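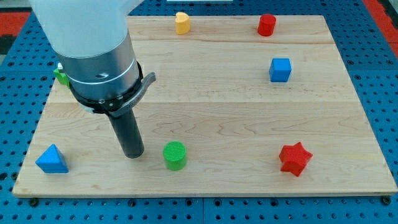
## Vocalista dos Rimer cancela concertos por causa de inflamação na garganta

O vocalista da banda Rimer vai ficar sem cantar até dezembro, por ordem do médico. A notícia foi dada pelo próprio grupo na sua página, no sábado, 20 Oct 2018, com uma mensagem curta para os fãs.

Segundo a mensagem, o cantor sentiu dores fortes depois do ensaio e foi ao hospital na mesma noite. Os exames mostraram uma inflamação nas cordas vocais. Ele tem 35 anos e nunca antes tinha cancelado um concerto por motivo de saúde.

"Estou bem, mas não posso falar. Escrevo tudo num caderno", diz o texto.

Ficam adiados dois espetáculos. O primeiro era na sala Psarras, onde já estavam vendidos 1,753 bilhetes. O segundo era no festival Skurnosau, que esperava 4,000 pessoas e continua com os outros artistas.

A produtora Jimico informa que os bilhetes para a sala Psarras continuam válidos para a nova data, ainda por marcar. Quem prefere receber o dinheiro deve fazer o pedido no local da compra.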